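16 January 2022
By Mal-soon Bang

We'd been promising the children the Skudport open day since before Christmas, so when January came and the rain held off for once we packed far too many sandwiches and went. It's the lighthouse keepers' cottages and the old boat sheds, all opened up for one weekend in winter, and my two had got it into their heads that there would be seals. (There were no seals. I'll come back to that.)

The drive took longer than it should have. We stopped twice, once for a wee and once for a lost mitten that was inside somebody's hood the whole time, and by the time we'd parked at Birnar and walked the 35 minutes along the sea wall I was ready to turn round and go home. Then the path bends and you get the lighthouse all at once, and the small one started running, and I forgave everybody.

It cost us £6 for the family, paid into a bucket at the gate. They give each child a card with a little boat on it, and you get it stamped in every shed. I can't tell you how well this works! We had been dragging them along by the sleeves and suddenly they were dragging us.

The first shed has the old rescue boat, the Druto, and you're allowed to climb right up into her. A very patient man showed my eldest how to tie a bowline and let her get it wrong five or six times without once reaching over to do it for her. She's been tying the kitchen chairs together ever since. 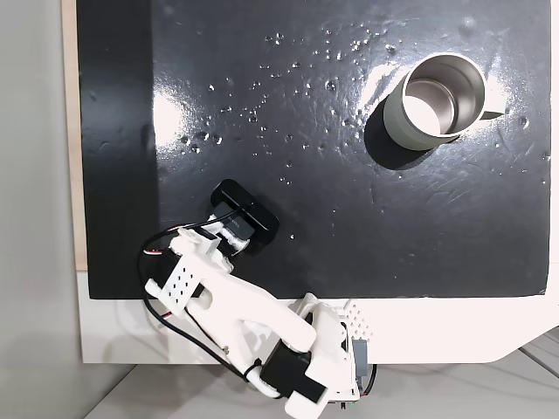
After that it was lunch on the wall, with our coats zipped up to our noses, and then the lighthouse itself. Children have to be over a metre tall for the climb, and there was a nervous moment at the measuring stick, but he stretched his neck and got through. The stairs are narrow and there's a rope instead of a rail for the last bit, so if you've got a baby in a sling I'd take turns. At the top they have the visitors' book from the year it stopped being manned, with 2,257 names in it, and we found one from the very village where my husband grew up. He was more excited than the kids.

About those seals. There's a lookout hut past the last cottage and we stood in it for ages, passing the binoculars up and down, and what we got was a cormorant and a floating crate. My son decided the crate was a seal and has told everyone at school so. Fine by me.

We finished in the tea room, where the scones were still warm and the queue was out of the door – go before three if you can. Both children fell asleep before we'd left the car park, stamped cards in their fists, and we're already under orders to go back in summer, when the boat trips out to Won are running.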